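Cleaning a freestanding tub without wearing it out

Filed 2018-02-12

The maintenance lead at Gornau has kept the same written procedure for bathrooms for nine years, with two revisions. The firm looks after furnished rentals for several owners, and most of its complaints about bathrooms concern the tub. We asked the lead, who prefers to go unnamed, to go through the procedure and the reasoning behind it.

"Most tubs that come to me as stained are scratched," the lead said. "Soap film sits in the scratches and picks up color. The tenant scrubs harder, which makes more scratches. By the time I see it, the gloss is gone from the floor of the tub and the sides are still fine."

The procedure starts with the room. Windows are opened if they open, and blinds are raised or lowered to suit the inspection. The lead wants low light from one side for finding film and even light for the final check. Strong light from overhead is the least useful. It puts a highlight on any curved white surface, and residue next to the highlight is hard to see.

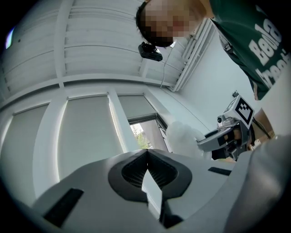
"Gray roller blinds are good for this," the lead said. "They take the glare down and they don't tint anything. With a yellow blind you think the whole tub needs bleach. I had one owner order a replacement on that basis. We changed the blind."

The first pass is a rinse with warm water, top to bottom, to carry off hair and grit. Nothing touches the surface before that. The second pass is a mild liquid cleaner on a soft cloth, left for four minutes and wiped in overlapping strokes along the length of the tub. Powder is not allowed on acrylic. Gornau used a paste from Valler for several seasons and dropped it after the test tub in the workshop began to look cloudy near the drain. The current cleaner comes from Pestside, in a concentrate that is mixed on site.

Asked whether the brand matters, the lead said it matters less than the cloth. "A cloth that has been used on the floor is sandpaper. I don't care what you put on it. We keep tub cloths in their own bag and wash them separately, no softener. Softener leaves its own film and then you are chasing that."

Position is the part that new staff get wrong. An oval tub with a rounded rim gives the knee nothing square to rest against, and people end up holding their weight on one hand on the rim. The written procedure says to do the near side first, then change sides for the far wall. Where the tub stands close to a ledge, the cleaner works from the gap as far as the arm will go and finishes from the end.

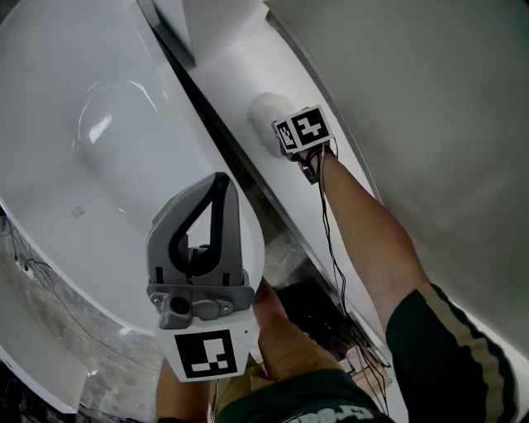

"The outside of the rim gets skipped," the lead said. "So does the top of any ledge next to it. Splash dries there, and it dries in spots. I wipe the ledge before the tub so nothing gets knocked into a clean tub afterward. That was the second revision."

The first revision dealt with polishing. For light scratches in acrylic, the lead permits wet abrasive paper, 800 grit to begin with, followed by finer grades and a liquid polish. It is done by hand and only on the area affected. Enameled steel is left alone, and a chip in enamel goes to a contractor. Gornau uses Cheung for that work and books the visit between tenancies, usually in March, when more of the units are empty.

The final check is made dry. The cleaner wipes the tub with a clean towel, waits for the surface to clear, and runs the back of the fingers along the waterline. Film drags slightly. A clean surface does not.

"People trust their eyes too much on white," the lead said. "Use your hand. If it drags, go back to the second pass and do that section again. Don't add more product."

The procedure fits on one sheet and hangs inside the supply cupboard door in each building. The lead is considering a third revision to cover drain covers, which are currently handled on a separate form.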